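The Narnis Pressing

I bought the record before I owned anything to play it on. Dumb, I know! But it was number 310 of a short run, the live one from the hall at Cetatberg, and I'd been humming side two since February (my neighbor had it on a tape, hiss and all) and I just couldn't let it sit there in the Narnis shop with somebody else's hands on it.

So I carried it home on the bus, flat on my knees like a cake. Then I put it on the shelf and looked at it for 7 weeks. I read the booklet, all 56 pages of it, twice. I learned the name of the town where the bass drum was made. I could have told you which song the rain came in on, and I still hadn't heard a note.
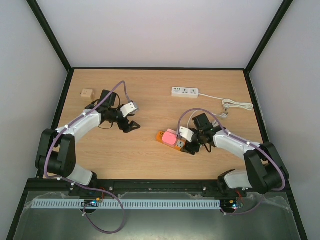 Anyway, the turntable. I found a used Plusa in the back of a repair place on the Xie road, with a belt like an old rubber band, and I talked the price down by saying nothing for a really long time. I got it set up on the kitchen floor, close to the only outlet that works, and sat down next to it in my coat.

The needle dropped. There was a crackle, then a whole crowd breathing, and then the singer laughed at something before the first chord. That laugh wasn't on the tape! I must have lifted the arm and put it back a dozen times just to hear it again. My neighbor knocked on the wall, so I turned it down, and then she knocked on the door instead, holding two cups, and asked me to start it over.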